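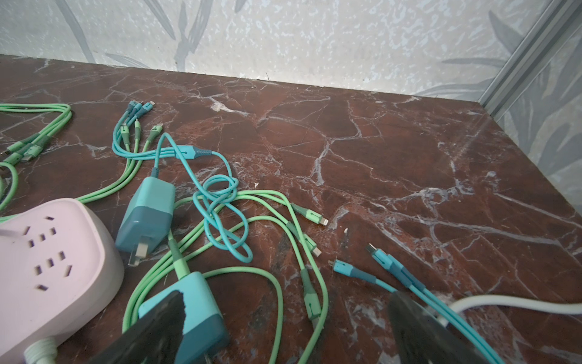

Gripper trials: frequently asked questions

What are you comparing?
Two sets of fingers for a two-arm table setup. The Skimeck fingers are the ones we have used since July. The Marar fingers are newer and have a softer pad. Both fit the same wrist.

Why chargers and cables?
They are hard to hold and easy to buy. A charger brick has flat sides and a cable that pulls on it. A thin connector needs a much finer grip. If a finger does well on both, it will usually manage our other objects.

How many grasps are in the trial?
The plan calls for 3000. As of 25th January we have logged 1574, split between the two finger sets. We won't post a winner before the rest are in.
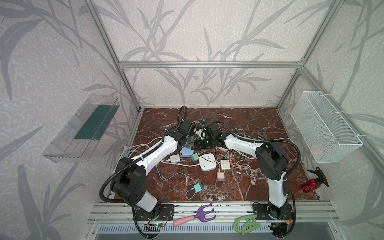

Do the arms work together or separately?
Both. In single-arm runs one arm picks and the other stays parked. In two-arm runs, one holds a power strip or plug while the other pulls a cable free. Two-arm runs take longer and fail more often - mostly when a cord is caught under something else.

What counts as a failed grasp?
A drop, a slip of more than 20 millimeters, or a finger closing on nothing. Picking up a second cable by accident is logged under its own code. We have 387 of those so far.

Which cameras do you use?
A small one at the wrist and a fixed one that covers the whole table. The wrist view is better for connectors. The fixed view is better for seeing which cord goes where.
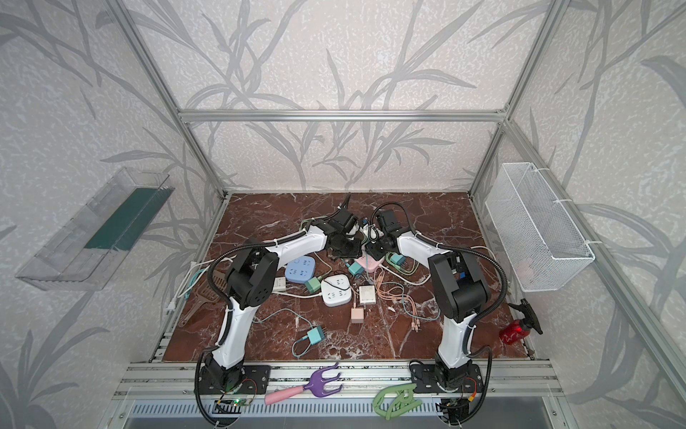

Tristano
Gripper test lead, Rerine

Can I use my own controller?
Yes, if it accepts position commands for both arms and reports finger width. Run the slow check with a single plug before you try a full table.

Do you reset the table between runs?
Only between blocks. Within a block the cables stay however the last grasp left them.

Can I send you fingers to try?
Yes. Send one pair per arm plus a spare, with the mounting screws. Use the contact form first so we can check the bolt pattern.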